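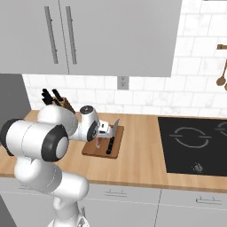

I have been meaning to write up our trip to the Tipoki open day for a while now, and if I wait any longer I will forget the good parts, so I am sitting down with a pot of tea and the little paper program (folded into eighths, because that is how things come out of my coat pocket) and I am going to get it all out in one go.

If you have been reading along since last October you will know that my brother-in-law got me interested in all this when he sent me a magazine article about kitchen robots and wrote across the top, "finally, someone to do your dishes." I have been a little hooked ever since. So when I saw that Tipoki, which is the robotics workshop in the old seed warehouse over in Tudton, was opening its doors for an afternoon, I signed us both up before I had even asked him. He came. He complained about the parking and then had a better time than I did.

I had pictured a big hall full of clanking machines, and there was one room like that at the back, but the part I want to tell you about was mostly done on screens. They have a whole kitchen that exists only inside the computer! It has light gray cabinets, a white tile wall with a bit of marbling in it, a black cooktop set into the counter, and even wooden spoons hanging on a rail off to the side. I would move in tomorrow. My own backsplash is the yellow one you have all seen and been very kind about, and I stood there quietly coveting the tile in a kitchen where you could never boil an egg.

The person giving the demonstration was Flynn Tamihana, and I could have listened to him all day. He has that gift of answering a simple question as though it were a clever one. I asked him why they bothered with the outlet on the wall, seeing as there is nothing to plug in, and he said the robot has to get used to looking at rooms the way rooms are, with all the bits and pieces people leave on their walls. If you only ever show it a bare counter, he said, then the first real kitchen it meets will be a shock. I thought about my own counter, with the mail and the bread bags and the cat's medicine, and I felt some sympathy for the robot.

The task we watched was at the cutting board. There is a brown board on the counter with a kitchen knife lying on it, and a small pinkish something next to the knife, and the big white arm has its gripper right over the board. A woman near me thought the pink thing was a piece of ham. My brother-in-law was sure it was an eraser. We had a nice little debate about it at the back of the group and I never did get around to asking, so if anyone from Tipoki reads this, please put us out of our misery.

Flynn explained that picking up a small thing beside a knife is a good deal harder than picking up a small thing by itself. The fingers have to come down in the right spot, and the hand mustn't bump the blade or shove it across the board on the way. You and I do it without a thought, usually while talking to someone over our shoulder. The program that plans the arm's movements is called Stunano (I wrote that on my hand so I would spell it right) and it had been given 3000 practice tries at this one job before we ever set foot in the building. All of them in the computer, so no chipped plates and nobody's lunch on the floor. I found that number hard to take in. I don't believe I have done anything 3000 times except make coffee and look for my glasses.

He ran it for us several times over. On the first go the fingers closed on nothing at all and the whole group went "ohhh" the way you do when a toddler sits down hard. On the next one it got hold of the pink thing and lifted it up, neat as you please, and we clapped. We clapped for a computer picture of an arm picking up what may or may not have been ham! Flynn looked pleased anyway. He said the latest set of tests had come out at 97 percent, and then he told us quite cheerfully that the remaining three percent was what kept him at the office past supper.

What I liked best was watching how the arm moved. It is a chunky thing, all smooth white sections with dark rings at the joints, and I had expected it to be stiff and jerky, like the robots in the movies I grew up with. It was more like watching someone reach past a sleeping dog. Slow, then slower, then a little pause, then down. I asked whether the slowness was for our benefit and Flynn said partly, and that they can speed it up a great deal, but that people who share a kitchen with it are happier when they can tell where it is going next. That seems to me good manners in general.

After the demonstration they let us have a turn at driving an arm ourselves, with a controller made by a firm called Trarer that looks like a fat television remote. You are supposed to steer the hand over to a block and close the fingers on it. There were 24 of us in the group and they took us up 4 at a time – a bit like a ride at the county fair, with the same sort of shuffling line. A boy of maybe ten got his block on the first try and handed the controller back as if it were nothing. I drove mine straight into the countertop and held it there. The young woman helping me said that lots of people do that, which I chose to believe.

My brother-in-law, I am sorry to report, was excellent. He credits his years on the forklift. I heard about it the whole way home and again when he phoned the next morning to thank me for taking him.

There was coffee afterward and a table of lemon bars, and I got to talking with a retired school cook who had come on her own. She had a question I wish I had thought of, which was whether anyone had tried it with a wet cutting board, because in her experience a wet board changes everything. She had already asked Flynn, and he had told her they could change how slippery things are in the computer kitchen, but that matching a real wet board was another matter and they were still working at it. She seemed satisfied with that. She also told me that you should put a damp dishcloth under your board to keep it from sliding around, and I have been doing it all week and I can't think how I got to this age without knowing it. So there you are, one practical tip from a day of robots.

A few things in case you want to go yourself. The entrance is around the side of the warehouse, past the loading dock, and the sign is small. Bring a sweater – they keep the machine room cold. The demonstrations run back to back, so if you miss the start of one you can have a lemon bar and catch the next. It was free, though there was a jar for the local school's science club and I put in what I would have spent on a movie. Flynn said they hope to hold another one this coming October, and I have put my name on the list, along with my brother-in-law's, and this time I did ask him first.

Next post will be back to the garden, I promise. The seed catalogs are piling up on the stairs and I still have to tell you about the beans.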